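Udell Community Help > Benchtop arms > Setup and maintenance

Two-arm cell: gripper cable keeps pulling at the wrist, and where to route it

Posted by Amerley Atinga
May 22, 2020

I look after a small two-arm cell that we use for handling network cables. Both arms are bolted along the front of the table and reach in toward the middle, where there is a flat black pad to work over. The arms themselves have been fine. The trouble is the purple cable that runs along the outside of each arm to the gripper.

On the right arm the cable goes tight when the elbow is folded and the gripper is turned in toward the other one. After a while the gripper drops off the bus and I get a timeout from that arm only. If I open the arm out and restart the controller, it comes back. It has happened five times since I moved the bases closer together. I have reseated the plug at the wrist and at the base, and I swapped the two cables left for right. The fault stayed on the right arm, so I don't think the cable itself is bad.
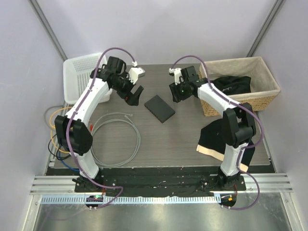 I have 122 cm cables on both sides, held with hook-and-loop ties at the base, the elbow and just behind the wrist. The last tie is snug. I didn't want slack near the grippers because everything on the table is already a cable of one kind or another, and I was afraid of picking up the wrong one.

What I would like to know is how much slack other people leave, and where they leave it. Also, do I need to calibrate again if I only move the ties and don't touch the mounts? The cell is due to run again next week and I would like to leave it alone after that.

3 replies

Felicidad Galang

Swapping the cables was the right test. If the fault stays with the arm, look at the route first and the wrist socket second.

I take care of the cells at Brornside and we had the same timeout on one of ours last November. The tie behind the wrist was the cause. With a tight tie there, every turn of the wrist pulls straight on the plug. It doesn't come out far enough to see, but it moves enough to lose contact for a moment, and the driver gives up on that gripper until it is restarted.

Here is what I would do.

Power off the arm and support it by hand while the joints go slack. Don't let it drop onto the table.

Undo the ties at the wrist and elbow. Leave the one at the base.

Fold the arm by hand to the tightest position your program uses, with the gripper turned as far as it goes. Do this for both directions of turn. One of them will need more cable than the other.

Lay the cable along the outside of the links in that position and leave an 80 mm loop at the elbow, standing away from the joint. Tie on the link on each side of the loop, never on the joint housing.

Put the wrist tie back loosely. You should be able to slide the cable under it with one finger.

Then move the arm through the whole program by hand and watch the plug. If it shifts, take more from the elbow loop.

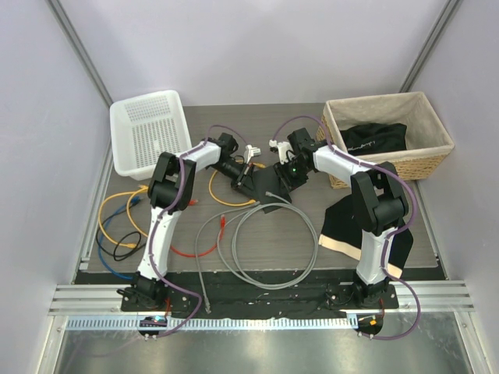

Both grippers holding white connector pieces at the middle of the table, with the purple cables along the arms.

As for slack near the grippers, keep it at the elbow and it stays above the work. The place it does cause trouble is down by the base, where a low loop can get mixed in with whatever is lying on the table. Keep the cables you aren't using on one side, away from the path of the elbow.

You don't need to calibrate for moving ties. You do need to check your home position, though, because people tend to lean on the arm while they work on it. If home is where it was, carry on.

Eugeniusz Wilczyńska

Could be the power supply. Mine did something like this and a bigger supply fixed it. I don't remember which one I bought.

Sylvain Lefèvre

I agree with Felicidad on the route. A supply problem would usually show up on more than the gripper, and Amerley says the rest of the arm keeps answering.

One thing to add. Check the wrist socket with a flashlight while you have the tie off. If one of the pins sits lower than the others, more slack will hide the fault for a while and then it will come back. On the Urov grippers we use, the socket is on a small board that comes off with two screws, and it is quicker to change the board than to bend the pin. Other makes may differ.

I also log the timeouts. Ours ran 3780 cycles after the board was changed – without a single one – and before that it was a few every day. If you don't write the count down you end up guessing whether the fix did anything.

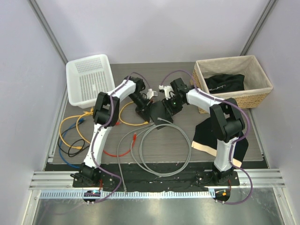 How often should the ties be checked on a cell like this?

Once a month is enough for light use, plus any time a base is moved or a gripper is changed. Look for ties that have crept toward a joint and for shiny spots on the cable jacket. Replace the cable if the jacket is worn through at any point. Tape over a worn spot makes it stiff, and then it bends harder on either side of the tape.

Amerley Atinga

Thank you all. I moved the slack to the elbow and loosened the wrist tie on both arms. The socket pins on the right look even to me. Home was off by a hair on the left arm, so I did redo that one. I ran it for almost an hour this afternoon with no timeout, and I'll keep a count as Sylvain suggests. Leaving this open for now in case it comes back.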